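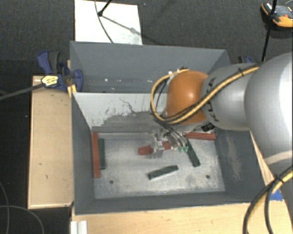 Hand guiding or remote, for teaching bin picking? We've got a KUKA arm over a deep grey bin and we're teaching it to lift out bar-shaped blocks by having a person do it first. The ones in the middle of the floor are no bother. The trouble is a bar like the long red one on the left, nearly upright along the wall with a green one right beside it. I've recorded 105 picks by pushing the arm about by hand and the wall ones are still poor. Would a remote handset be any better?
galindo_i

Print this page | E-mail this page

Reply from marrowfat
Remote, every time. When you push the arm yourself you lean on it without noticing, and all of that ends up in the recording. We moved to a Reris handset in March and our paths got a lot cleaner.

Reply from tench32
Disagree. With a handset you can't feel the wall. Two of us at Plurkico tried both on the same bin, and the remote picks took up to 14 seconds longer each. Most of that was hovering while the operator tried to judge depth from a screen.

Reply from marrowfat
Then don't use a screen. Stand next to the bin.

Reply from tench32
Fine for one bin. We had a guard fence in the way.

Reply from Karimi_bench
How are you showing the wall picks, Isauro? If you go straight down every time there's no room for a finger between bar and wall. Show it a nudge first – push the top end of the bar inwards, then grip. Record the nudge as its own task. We did 32 of those and it was enough for our parts, which are shorter than yours.

Reply from galindo_i
Straight down, yes. I hadn't thought of splitting it. Does the nudge work with a second bar lying alongside?

Reply from Karimi_bench
Take the inner one out first. Otherwise you just shove both.

Reply from oldsprocket
Check your cables as well. Ours were bundled down the arm and tugged at the wrist when we guided it by hand, so the last bit of every path had a twist in it. Grustard quoted us 3,460 for a new cable kit and we ended up moving two ties.

Reply from galindo_i
Will look at the ties tomorrow. Going to stay with hand guiding for now and record the nudges separately.

This site uses cookies. By continuing to browse you agree to our use of cookies. Accept | Settings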